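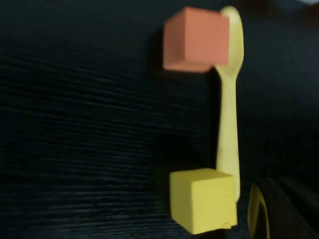
14th December. Started on color for the Lunix play kitchen set, spoon first. The question left over from March was whether the pale yellow is too weak next to the strong colors in the box. On the dark table it holds up fine. The spoon reads clearly from bowl to handle, even with the orange cube over the left edge of the bowl. The yellow cube beside the tip of the handle is a fair check too. Pale yellow stays on the list.

I like that the handle widens a little toward the end. Drawing 2249 has it straight all the way down. Need to find out which one Grisbridge is working from before we order anything.

Surface finish is still open. The cubes are matte and the spoon is glossy, and I had been assuming we would want everything to match. Not so sure now. A matte spoon marks easily and is a pain to wash. Options as they stand:

- leave the spoon glossy, cubes matte
- satin on both (needs a new quote)
- glossy on both, which I don't want for the cubes 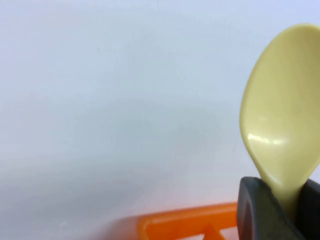 Glare is the main argument against leaving it glossy. We want the catalog pages shot without much retouching, and a shiny bowl picks up every lamp in the room. The long white highlight on the left side of the bowl is the kind of thing I mean. The orange plastic is a separate problem. It throws a peach-pink patch onto the white next to it, and any pale part set down there will look warmer than it is. So no color matching near the orange pieces. Move them to the far end of the bench first.

The raised lip on the orange piece is nice and rounded. Would like the same edge on the Lunix tray if the tool allows it.

To do:
Ask Sutherland for a satin quote, minimum 8 spoons.
Check handle on 2249 against the Grisbridge copy.
Repeat the yellow comparison in daylight, away from the window wall.
Label the color chips. 7 and 11 are too close to tell apart without numbers.

Workshop > Notebooks > Lunix > Color and finish

Recent entries
Tray corners, second attempt
Washing test, matte cubes
Box insert layout
Chip list and supplier codes

Lunix notebook, Grisbridge workshop. Back to top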